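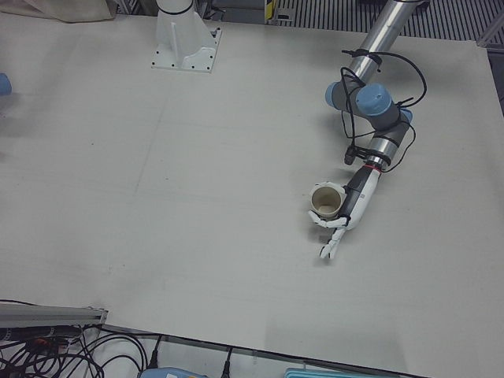
How a Paper Cup Is Made

A paper cup looks like one piece, but it is made of three: the side wall, the bottom and the rim. The rim is the rolled top edge of the side wall, so some people count only two. Each part has a job, and each is shaped in a different step.

What it is made of

Ordinary paper soaks up water. A cup made of notebook paper would turn soft and fall apart. Cup makers use paperboard, a thick, stiff kind of paper made from wood fibers. The fibers are tiny threads pressed together in many layers.

Paperboard still needs protection from liquid. A very thin layer of plastic is spread over one side, and that side becomes the inside of the cup. Cups for cold drinks often have a layer on the outside too, where water drops form on a humid day. The word for adding this layer is coating.

Paperboard can be bright white or a cream or light brown color. The color depends on the wood fibers and on whether they were bleached.

The side wall

Coated paperboard arrives at the factory on a wide roll. A machine cuts it into flat shapes called blanks. A blank is not a rectangle. It is a curved strip, like a slice of a large ring, with a long edge at the top and a shorter edge at the bottom.

The blank is wrapped around a metal form called a mandrel. The two ends overlap a little. Heat softens the plastic coating, the ends are pressed together, and the plastic sticks as it cools. The line where they meet is the seam. Run a fingernail around the outside of a paper cup and you will feel it.

The bottom

The bottom starts as a flat circle. Its edge is bent down to make a short skirt. The circle is pushed into the narrow end of the side wall, and the lower edge of the wall is folded inward over the skirt. Heat and pressure seal the layers. This is why the bottom of the cup sits slightly above the table.

The rim

The top edge is rolled outward into a small tube. A rolled edge is much stiffer than a flat one. It keeps the opening round, and it gives a lid something to snap onto.

Why the sides slope

Most paper cups are wider at the top than at the bottom. This shape is called a taper. Tapered cups fit inside each other, so a tall stack takes up little space.

The slope matters when you hold a cup, too. Fingers wrapped around the side press inward, and the paper wall bends if they press too hard. Curling a finger under the bottom gives support from below and lets the other fingers press more gently.

Try it: testing the rim

You need 4 paper cups, scissors and 38 coins of the same kind.

1. Ask an adult to cut the rolled rim off two of the cups.
2. Lay one whole cup on its side and rest a thin book on it. Hold the book level with one finger.
3. Add coins one at a time, close to the rim. Stop when the opening looks flattened, or when you run out.
4. Write down the number of coins.
5. Repeat with the other three cups and compare.

Words to know

Blank: a flat piece cut to shape before folding.
Coating: a thin layer spread over a surface.
Mandrel: a form that material is wrapped around.
Seam: the line where two edges are joined.
Taper: a shape that gets narrower toward one end.

Written by Tamsin Stubbs. Checked by Jayanthi Alva.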